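# Chapter 7: Portions and Plates

Most households don't weigh their food. They cook by habit, serve by eye and stop when the plate looks full. This chapter is about what "full" means, and how the size and shape of a plate changes the amount of food a person puts on it.

You'll need the terms from Chapter 6 (serving, portion, helping). A serving is the amount printed on a package or set out in a food guide. A portion is the amount a person takes. The two are often different, and much of the work in this chapter lies in measuring the gap between them.

The main case study is the Vuvgate canteen study, run by Merja Mustonen and Leena Karppinen over one winter term. They weighed 522 lunches at the end of the serving line. Diners chose their own food from the same counter every day, and the canteen changed its dinnerware partway through without telling anyone. We'll come back to the results in Section 7.4, after you've done your own weighing.

Before then, it helps to look closely at the plate itself. A dinner plate has two main parts. The well is the shallow middle, where most of the food goes. The rim is the raised band around it, and people tend to leave it clear. Two plates with the same width can hold quite different amounts if one has a wide rim and the other a narrow one. For this reason, measuring straight across from edge to edge tells you less than you might expect.
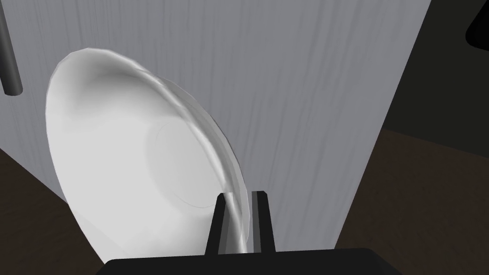

## 7.1 Measuring the well

Work in pairs. Each pair needs a dinner plate, a ruler marked in millimetres, a kitchen scale and 600 grams of cooked rice.

1. Measure across the whole plate and write down the figure.
2. Measure across the well only, from the foot of the rim on one side to the foot on the other.
3. Set the plate on the scale and zero it.
4. Spoon in rice until the well is covered in an even layer. Don't pack it down.
5. Record the weight in grams.

Repeat the last three steps twice and take the average. If your three weights differ by more than 36 grams, check how you're levelling the rice and start again.

Arvo Manninen's class used the same method with soup bowls and found the levelling step much harder. Bowls are covered in Section 7.3, along with cups and glasses.

Keep your rice for the next activity, where you'll serve yourself what looks like a normal lunch and compare it with a weighed portion of 400 grams.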